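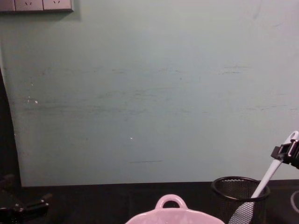 Foto: Zihan Tang / projeto Mevlow

mevlow-bimanual, LEIAME (rascunho, fevereiro)

Demos teleoperadas com dois braços, mesa preta, câmera na altura do peito. Tarefa da foto: utensílio branco comprido + copo de malha preta. Garra direita no utensílio, perto da ponta. Prato rosa com alça fica como distrator, não mexer.

O que tem
308 episódios no total. 84 separados para teste, não treinar neles!! O resto é treino. Divisão feita por sessão, não por episódio.

Método
Política por imitação, saída em blocos de ações. Comparamos com e sem a câmera de peito. Sem ela a política erra mais a altura da pega, principalmente em objeto fino. Com ela: 45 falhas nos 84 de teste. Sem: ainda rodando, o Algirdas Bite sobe a tabela qundo terminar.

Problemas conhecidos
- episódio 127: relógio do braço esquerdo atrasado, descartar
- malha do copo atrapalha a segmentação, o que está dentro aparece através dela
- luz fraca, garras pretas sobre mesa preta. máscara das garras ruim
- braço esquerdo quase parado nesta tarefa, normalizar as ações por braço

Anotação: Reiko Aoki e Amos Quintanilla. Rótulos de pega revisados, os de soltura aindda não.

Dúvidas sobre calibração: Aigars Paulauskas. Os arquivos antigos da Sesex usam outra ordem de juntas, não misturar.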